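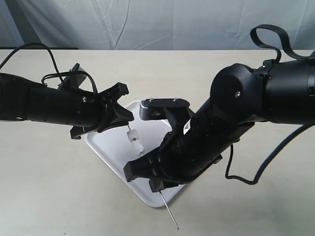
**Figure 3.** Two small white pieces on a thin metal skewer, held above the tray.

## 4. Threading Soft Pieces onto a Skewer

### 4.1 The task and its parts

Putting soft pieces on a skewer is a common kitchen job, and most recipe writing gives it a single verb. The cook is told to thread the pieces and then to move on to the heat. For the purposes of the Sakdale kitchen task inventory this was too coarse an entry. The section that follows divides threading into smaller events, reports how those events were distributed in our records, and describes the conditions under which pieces were damaged or lost.

The records comprise 200 threading sequences. A sequence begins when the first piece is lifted and ends when the skewer is laid down with all of its intended pieces in place, or when the attempt is abandoned. Coding of the sequences produced 2,398 handling events. Each event was assigned to one of five classes: lift, align, pierce, slide, and release. The class definitions were taken from the Wasilewska scheme for small food preparation, with one change. In the original scheme, align and pierce form a single class. We separated them after early coding showed that a piece was often brought to the point, withdrawn, turned, and brought back before the point entered it. Treating the whole of this as one event would have hidden the part of the task on which the most time was spent.

Both food and foam stand-ins were used across the sequences. The foam pieces were cut to the same nominal size as the food and were introduced to allow repeated piercing at a constant stiffness. Material was recorded for each sequence and is reported separately where it affects the result. Event counts given without a material label include both.

### 4.2 Position of the skewer during threading

Handbooks generally assume that the skewer is kept level or nearly level, with the piece pushed onto the point from the side. A second arrangement, in which the skewer points downward over the tray, was also common in the records. Figure 3 shows the skewer in this position, with one piece just below the grip and a second hanging a little lower.

The two arrangements have different effects on spacing. On a level skewer a piece tends to stay where it is left, and spacing is set by the slide event. On a skewer pointing downward, a piece is held by friction alone. A firm piece with a narrow hole remains in place; a wet or crumbling piece may creep toward the point and must be moved back before the next one is added. The coders were asked to mark each such correction as a new slide. This accounts for the higher slide count in the downward arrangement, and readers comparing the two should not take it as a measure of skill.

The downward arrangement does have one clear benefit – a piece that slips free falls onto the tray and can be used again. With a level skewer held at the height of the chest, pieces more often landed on the table or the floor. The records contain 52 losses in total. Of these, 28 ended on the tray and the remainder elsewhere. All losses were coded, including those in which the same piece was dropped twice.
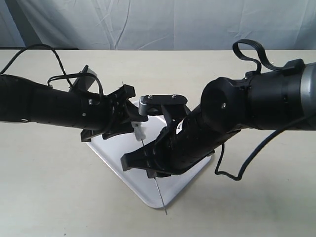 Alignment depends heavily on how the piece is presented to the point. A cube offers three pairs of faces of equal size, and a small error in turning it makes little difference to the finished skewer. A longer piece has a preferred direction. Pierced through its short dimension, it sits across the skewer and may swing; pierced along its length, it is stable but more likely to split at the far end. The grip must therefore leave the intended entry face open, and this choice is made at the lift, well before the skewer is involved. The small white rectangular block seen here is held just above the tray, at a height where the grip can still be changed by setting the piece down again. Once a block has been raised to the level of the skewer, a change of grip requires either a return to the tray or a transfer in the air, and transfers of the second kind were associated with a large share of the losses reported in Section 4.2.

### 4.3 The tray as a work surface

The tray received little attention in our initial plan, where it was listed only as a container. It was later given its own set of codes. A tray defines the region in which pieces may be put down, limits how far they can roll or slide, and provides a light or dark ground against which they must be found. White pieces on a white tray are a demanding combination in this last respect. The edges of a piece are then visible mainly through their shadows, and we advise that lighting be noted in any study that reports search times.

Tray orientation was left free. It was set square to the table edge in some sequences and diagonally in others, and we had expected the diagonal placement to interfere with the work by bringing a corner toward the hands. No consistent effect was found. What did matter was the distance between the pieces. When pieces were laid out with a gap on all sides, the lift was usually completed in one attempt. When they touched, the first contact tended to push a neighbor, and soft foods sometimes stuck together and were lifted as a pair. Separation of a stuck pair was coded as a lift followed by a release, in keeping with the Wasilewska scheme, although we are not satisfied with this solution and the Dinon revision of the codes proposes a separate class for it.

### 4.4 Splitting and spacing

Splitting was confined to food. It occurred chiefly at the pierce event and took two forms. In the first, the point entered close to an edge and the thin wall beside it opened. In the second, the point entered near the center but the piece was squeezed at the same moment, so that pressure from the grip and pressure from the point acted together. Foam stand-ins closed around the skewer in both cases and showed no visible damage. Results obtained with foam should for this reason be limited to statements on order, timing, and spacing.

Spacing was judged on the completed skewer only. The instruction sheet asked that pieces be close without being pressed together, a wording borrowed from ordinary recipes and open to some difference of opinion. Two coders rated each skewer independently, and cases of disagreement were settled by a third reading against the reference set held at Murnetus. Most disagreements concerned the last piece, which was often left nearer the point than the others. It may be that the end of the skewer is treated as a natural stopping place once the required number has been reached. The sequences in which the last piece was moved a second time after placement are listed in the supplementary table, together with the material used and the position of the skewer.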